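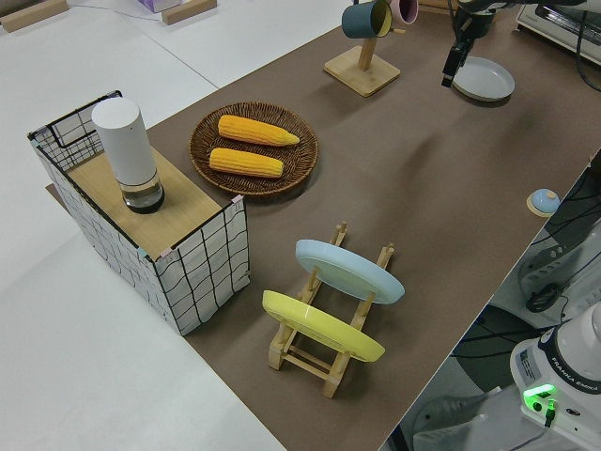 Xiong, community reporter
Jastside Local, August 2018

Kitchen swap shelf gets a second go

The Vindton kitchen swap is back at the Skollmont hall this Saturday, doors at 9, gold coin entry. Bring clean stuff only. No chipped plates please.

Already put by — a peg dish rack in light wood with a blue plate and a yellow one, a mug tree, a dark brown woven tray. Corn cobs in the tray are not part of the swap. Wire-frame basket with the white and black sides goes too, board on top included.

Last swap moved 200 items in one morning, and organisers want to beat it. Up to 90 households are expected, so park on the oval side and leave the driveway clear for drop offs.
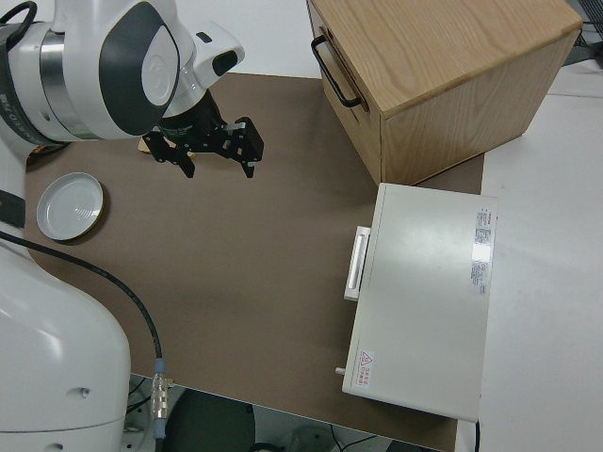 Small furniture and odds and ends

New this time. The light oak cabinet with the black pull handle is up for grabs, so is the pale metal box with the flat lid. Names in a hat for both, draw at noon. You have to be there to win, and bring your own trolly.

Anything left over goes to the op shop monday. Next swap is in October, date to come.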